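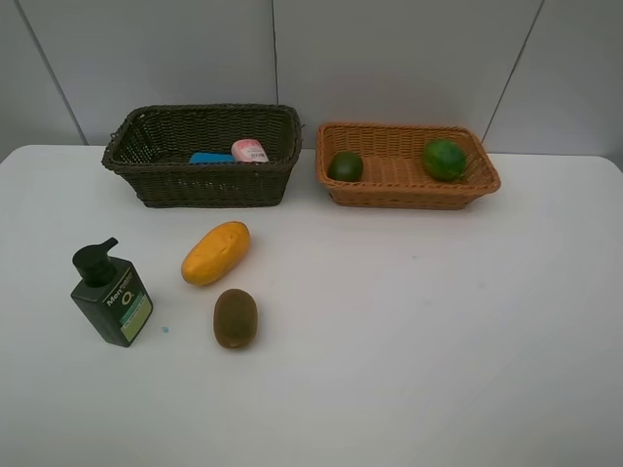
Contrôle des parties communes et du local ménage
Résidence Jeramham, bâtiment B
Visite de février, un lundi, 8 h 30
Relevé et commentaires : Dušan Hoxha, pour le conseil syndical

Légende : C = conforme, NC = non conforme, AV = à vérifier, SO = sans objet. Les commentaires n'engagent que moi, comme la dernière fois.

1. Accès et circulations

1.1 Porte d'entrée, fermeture automatique : AV
Elle ferme. Elle fermait aussi à la visite précédente, et on l'a retrouvée entrebâillée la semaine suivante. Popescu affirme avoir réglé le groom. Je voudrais voir le bon d'intervention.

1.2 Éclairage du hall et minuterie : C
J'ai mesuré 71 secondes avant extinction. Suffisant pour monter deux étages, à condition de ne pas porter de courses.

1.3 Nez de marche antidérapants : NC
Troisième volée, deux bandes décollées. La fiche de Popescu indique « repris ». Repris avec quoi ?

1.4 Main courante : C
Un léger jeu au palier du deuxième, à surveiller.

1.5 Encombrants dans les couloirs : NC
Une poussette et un meuble à chaussures devant la gaine technique. L'affichette qui l'interdit est collée juste au-dessus.

2. Incendie

2.1 Extincteurs présents et accessibles : C
Goupilles et plombs en place. L'étiquette de celui du sous-sol est illisible, à remplacer.

2.2 Blocs d'évacuation : NC
Celui du local vélos ne s'allume pas au test. Déjà signalé.

2.3 Porte coupe-feu de la cave : AV
On m'explique que la cale en bois ne sert « que pendant le passage des poubelles ». Je suis passé hors passage des poubelles, la cale y était.

2.4 Plan d'évacuation : C
À jour, si l'on admet que le rez-de-chaussée n'a pas changé depuis la pose des boîtes aux lettres. Il a changé. Je mets C parce que les issues sont les bonnes.

3. Local ménage

3.1 Produits étiquetés, dans leur contenant d'origine : NC
Un bidon sans étiquette, liquide clair. L'agent pense que c'est du vinaigre. Je n'ai pas senti pour vérifier et je déconseille de le faire.

3.2 Fiches de données de sécurité : AV
Le classeur existe. La fiche du détartrant Taltine manque. Elle serait « en ligne ». Où ça, et qui la consulte avec des gants mouillés ?

3.3 Petites fournitures rangées hors du sol, séparées des produits corrosifs : C
Rien à redire. Paniers ou bacs, peu m'importe tant que le détartrant n'est pas dedans.

3.4 Ventilation : NC
La grille est là, la feuille de papier test n'y tient pas. J'ai essayé à deux reprises.

3.5 Fermeture à clé : C

4. Eau et électricité

4.1 Température au point de puisage du local : AV
37 °C après une longue attente. Le chauffagiste, Waria, parle d'un mitigeur mal réglé. C'est possible. C'était déjà l'explication pour la chaufferie.

4.2 Test du différentiel : C

4.3 Armoire électrique fermée : NC
Fermée, oui, avec du ruban adhésif.

Suites à donner

Popescu : points 1.1, 1.3 et 3.4, avec justificatifs. Le devis reçu pour la grille est de 316 euros ; j'en demande un second.
Waria : point 4.1, relevé au départ de production et au puisage, le même jour.
Syndic : points 2.2 et 4.3 sans attendre l'assemblée.

Je repasserai sans prévenir, surtout pour la cale.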